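Ticket 3322
Product: Urnola tabletop ultrasonic cleaner, with perforated steel tray
Category: Cleaning results / residue on metal bands
Opened: 15 May 2021
Status: Open, waiting on parts
2 comments | 0 shares

Problem as reported

Steel watch bracelets come out of the cleaner with a gray film between the links. The outside faces look fine. If you bend the band backward and wipe the inside with a white cloth, the cloth picks up a dark smear. It happens on link bracelets only. Mesh bands and plain cuffs run in the same machine come out clean.

The cleaner is used at the bench in our repair shop for bands that have already been taken off the watch head. No heads go in the tank. We bought it in October and the film showed up after we changed to a new jug of Histora concentrate, so that was the first suspect.

Setup

Tank filled to the upper line with tap water. Histora concentrate at the amount on the jug. Heater set to 50 degrees C. Standard cycle. Bands laid in the tray, tray hung on the tank rim by its hooks. Rinse in a separate tub, then air dry on a towel.

Log

Step 1. Changed the solution. Drained the tank, wiped it out, refilled with fresh water and a fresh dose. Ran one bracelet. Film still there, maybe a little lighter.

Step 2. Went back to the old concentrate. There was enough left in the bottom of the old jug for one fill. Same result as step 1. This clears the new jug as far as I am concerned.

Step 3. Checked the heater. The display said 50 and a kitchen thermometer in the tank agreed within a degree. Left the setting alone.

Step 4. Foil test. Hung a strip of kitchen foil in the tank with the tray out and ran it for a minute. The foil came out pitted all the way across, bottom to top. Repeated with the foil lying in the tray. Far less pitting, and hardly any in the middle. Repeated that one again to be sure and got the same thing.

Step 5. Looked at the tray. The holes are open, no scale in them, no bent hooks. The Weltbridge parts list shows two trays for this tank, one perforated sheet and one open wire mesh. Ours is the perforated sheet. Support's first reply said either tray is fine for jewelry. That may be so for rings and earrings, but a heavy bracelet sits flat on the sheet and covers the holes it is lying on.

Step 6. Changed how the band goes in. Up to now they were going in bunched up or stacked two deep when we were busy. Switched to one bracelet at a time, opened out straight and laid corner to corner, clear of the walls. The pin ends at the link joints are easier to check in this position too, so look at them before the tray goes in the tank. A loose pin can work its way out during a cycle. 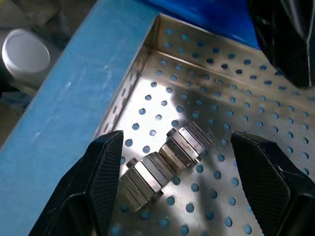
Step 7. Ran the band laid out straight. Standard cycle, same solution, same heat. The cloth test still left a mark but a much smaller one. Turned the band over and ran a second cycle. Cloth came away nearly white. Two cycles per band is too slow for us on a normal day, but it works as a stopgap.

Step 8. Hung a band from a wire hook with no tray. One cycle, clean cloth. Not something I want to do all the time, as a band swinging near the tank wall is going to get scratched sooner or later.

Where it stands

The solution and the heat are ruled out. The tray is blocking part of the action, and stacking the bands made it worse. Asked Grajales, where we bought the machine, for the wire mesh tray. They quoted $110 plus shipping, on back order. I asked whether they would swap it for the sheet tray, given that the listing says the machine is suitable for watch bands. No answer on that yet.

Until then: one band at a time, laid straight, turned over between cycles. Wipe the tray dry at the end of the day so water spots don't build up around the holes.

2 comments

Support, reply 1: Please confirm the fill level and try a fresh dose of concentrate. Either tray may be used for jewelry.

Shop, reply 2: Fill level is at the upper line with the tray in. Fresh dose tried, see steps 1 and 2. Foil strips from step 4 are kept in an envelope if you want them mailed. Please leave this ticket open until the mesh tray has been tested.

0 shares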